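The paper theatre in the spare room

Liên Lục makes puppet films on a table 197 centimetres long, and everything that happens in them happens on that table. Her fourth short, Olelier, took two winters to shoot. It runs a little under nine minutes and has no dialogue.

The puppets are flat. She draws each one on watercolour paper, cuts it out with a scalpel and joins the limbs with loops of thread. The lead, a ferry pilot named Vidal, has 219 separate pieces, most of them mouths and hands. They live in coin envelopes in a filing drawer, sorted by scene.

"People assume the faces take the longest," Lục says. "It's the hands. A face can hold still for a second or two and you believe it. A hand that holds still looks dead."

She came to animation from sign painting, and the colours in Olelier are the colours of shop windows: flat reds, a mustard yellow, one green. The harbour is four layers of card set a few centimetres apart, and the water is tracing paper pulled sideways a hair at a time. On a good Wednesday, her one full day at home, she finishes four seconds. 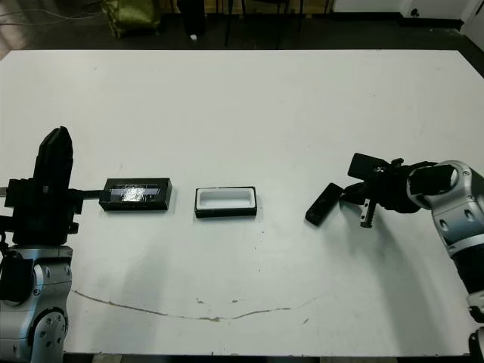
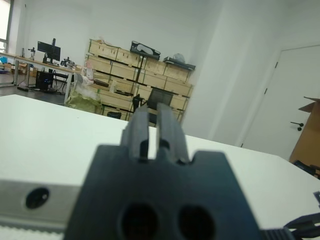 A story told twice

Olelier follows Vidal across the harbour at dusk, then follows him again from the far shore. The second crossing uses the same puppets in the opposite order, so a passenger who was background the first time gets a small story of her own. Lục storyboarded both halves side by side on grid paper and changed very little once shooting began.

The music was recorded last, by the duo Puvari, who play accordion and bass clarinet. They worked from a rough cut and asked for only one change – a longer pause before the ferry horn. Lục reshot the pause over a weekend.

Edico, a small distributor of short films, has picked up Olelier for a touring program that starts in January. It will screen third in a set of five. Lục has already begun cutting pieces for the next one, which is set in a laundromat and will have fewer hands.

Related stories

Shadow puppets on a shoestring
How a colourist picks a palette
Five animated shorts for a rainy afternoon
The return of the flip book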